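Keeping the Filling in View

The pastry section of the Stindum food hall occupies a single counter beside the April exhibition. Its supervisor, who has overseen the Grirodari bakery program for several seasons, met with us at 2 p.m., once the lunch service had closed.

Choux, the supervisor explained, remains the item visitors ask for first. "People recognize a cream puff from across the hall. They want to see the crust, and they want to see what is in it." For that reason the program favors a split shell with the custard showing at the seam — a style the staff call the Dukby cut.
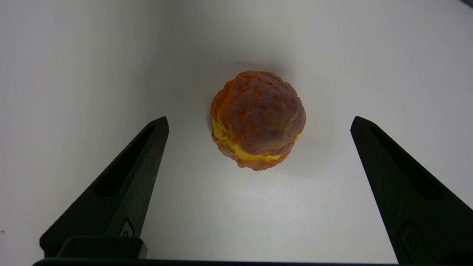
A cream puff with a band of yellow filling below the cap.

Asked about the uneven surface, the supervisor was firm. "A choux crust should have ridges and creases. We do not correct them. A smooth dome looks like a bread roll." Color is judged with equal care, and an orange-brown shell is preferred to a pale one.

The display policy is similarly plain. Each item is shown by itself on white, with no doily and no printed card. "White is strict," the supervisor said. "The yellow has to do all the work."

The kitchen prepares 500 shells for an ordinary service and 800 during the exhibition. Asked whether the selection would grow, the supervisor mentioned a coffee filling, now being tested, and declined to give a date.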